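Tillbridge Home Forum
Home > Small Spaces > Drawers, Boxes and Bins
Thread: One box for all the hair stuff. Does this ever last?
Started 2nd June
Page 1 of 1

mansilla_attic wrote:
I keep reading that the answer to hair ties all over the house is "give them one home." Fine. My daughter and I have given them one home maybe five times now and they move out again inside of two weeks. The latest home is a red box with no lid, filled up on the bed while I was changing the sheets. Before I clear dresser space for it I'd like to hear from people who have kept something like this going for longer than a month. Not people who set it up yesterday, please. I've read those posts.

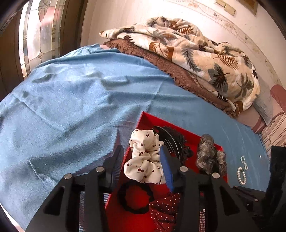
My doubts are mostly about mixing. Scrunchies are big and soft and take up all the room, and the thin elastics sink under them and get forgotten, so then we buy more elastics. The claw clip has teeth that grab whatever is next to it. And jewelry keeps wandering into the same pile, which I can't see ending well for a string of beads.

We're in a rental, so nothing gets screwed to the wall.

kettle_and_string wrote:
Open box, no dividers, going on three years. It works if you stop buying scrunchies. I know that's not what you asked.

Manee Sitthichai wrote:
Three years with how many people using it? I lived with two sisters and an open box and it was a lost property bin by the end of the first week. I don't believe in the open box for more than one person. You each need your own or you need a lid.

kettle_and_string wrote:
Just me. OK, fair.

lowshelf wrote:
A lid is the worst thing you can put on it. People take a hair tie out at night half asleep, and they are not going to lift a lid. It ends up on top of the lid, and a week later you have a pile on top of a closed box with three things in it.

Manee Sitthichai wrote:
Then they can learn to lift a lid. We're not talking about a safe.

lowshelf wrote:
You've met people, right?

Kamol Khunthong wrote:
I bought the Lasier drawer trays for this, the kind with little square cells. 400 baht for the set at the time, so no great loss. The cells are too small for a proper scrunchie. You stuff it in and it pops out when you open the drawer. They hold bobby pins very well, and I own almost no bobby pins. So I'd be careful with anything sold as an organizer by someone who has clearly never owned the thing being organized.

What did work for me was sorting by how often I use it. The everyday stuff stays in the open box and the rest goes in a bag in the closet. I got to the bag in June last year and haven't opened it since, which tells me something about the contents.

mansilla_attic wrote:
The bag idea I could believe in. The trouble is she'd say every scrunchie is an everyday one. The cherry print, the maroon with dots, the fluffy one, all of them essential. I've tried the "which would you save from a fire" talk and got a lecture about fires.

sulteck_survivor wrote:
I'm going to be the grump. Sulteck had that wall rack a while back, they wanted 1,150 for it in my currency with shipping, and all it did was show me my mess at eye level. I now think any system is fine for two weeks and no system is fine for six months, and the only question is how fast you can put it right again. An open box wins that one. Tip it out on the bed, throw the dead elastics in the trash, put back what's left.

Do it on a plain cover if you can. On my striped quilt I lose the thin ones every time.

Manee Sitthichai wrote:
That isn't a system, that's just tidying up.

sulteck_survivor wrote:
Yes.

hatbox88 wrote:
Has anyone tried hanging them on something? A paper towel holder, the upright kind. You stack the scrunchies on the pole. I saw it on one of those videos with nearly 1,000 comments, everybody saying it changed their life, and I did not believe a word. Tried it anyway. It's okay! The one you want is always at the bottom, so you end up wearing the same top two, but they stay put and they don't get squashed flat — and the box is then free for clips.

lowshelf wrote:
The same top two is what happens in a box as well, to be fair.

Kamol Khunthong wrote:
Agree with hatbox88 about getting scrunchies away from clips, however you do it. The long curved teeth on a claw clip will catch a fuzzy one. I've pulled threads on two that way. Plain woven cotton seems to stand up to it better, the plaid and gingham sort of thing.

mansilla_attic wrote:
All right, trying it with the hard things at one end and the soft things at the other, since I'm not buying a paper towel holder to store hair ties on. I'm not promising anything. We went through the lot again on the bed and she has agreed to let me put a few in a bag, on the condition that she picks them.
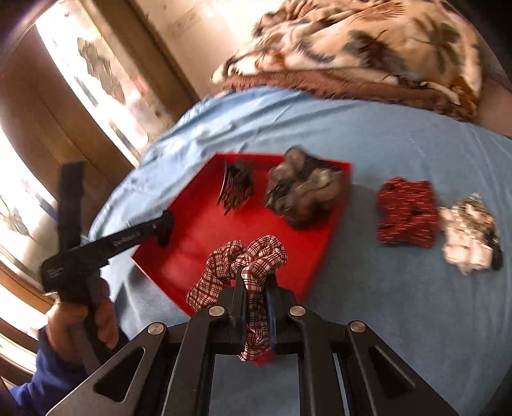
hatbox88 wrote:
Question from me before you set it up for good: do the beads go in the same box as the hair things?

mansilla_attic wrote:
They're getting a separate dish on the dresser. Hair wraps itself around a strand like that, and elastics do too, and I've spent enough evenings with tweezers.

Manee Sitthichai wrote:
The dish will be full of hair ties by the end of the month.

mansilla_attic wrote:
Probably. I'd still take that over picking them out of the vacuum.

kettle_and_string wrote:
How deep is the box? Mine's shallow and I think that does more good than anything. Two layers and I stop seeing the bottom one.

mansilla_attic wrote:
I'll measure it when she's done rearranging it. She has taken my hard end and soft end and is now doing it by color.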